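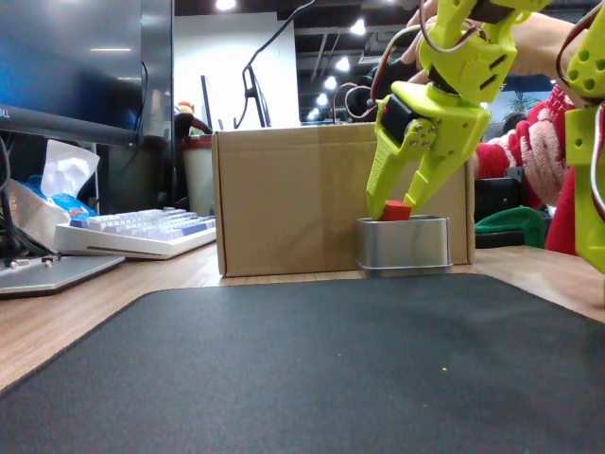 Review: Skuter Printed Parallel Gripper, Set of Two

Reviewed by the Zarncombe Equipment Assessment Unit, 29 December 2023

The Skuter is supplied as a pair of 3D-printed grippers intended for small desktop arms. The Unit purchased one set at the list price of $718 and assessed it against the Koutsoukos two-finger unit already held in its equipment library.

Construction
The printed parts are yellow-green throughout. The fingers differ in length – the longer one tapers and carries a ribbed inner face, while the shorter ends in a point. A black servo motor sits at the base of the fingers behind a round linkage plate secured with four screws. Slots in the wrist bracket reduce its mass without noticeable flex. The wiring is less satisfactory. It loops out from the side of the assembly, and the Unit recommends that purchasers fit their own cable guides.

Handling
The principal trial consisted of placing a small red cube into a metal tin with the gripper guided by hand. Across 80 placements the Skuter released cleanly in almost all cases. The Koutsoukos closed with greater force but was harder to position near the rim of the tin, where its broad fingers fouled the metal. Flat objects, including washers and plastic cards, proved difficult for both models.

Controller
Both grippers were driven from a Gunach controller. Calibration of the Skuter took seven minutes, and the settings were retained after a power cycle. The printed manual omits the servo travel limits, and these had to be requested from the supplier.

Assessment
The Skuter is recommended for teaching laboratories and light sorting work. Organisations handling heavier parts should retain the Koutsoukos. Replacement fingers are sold in packs of six.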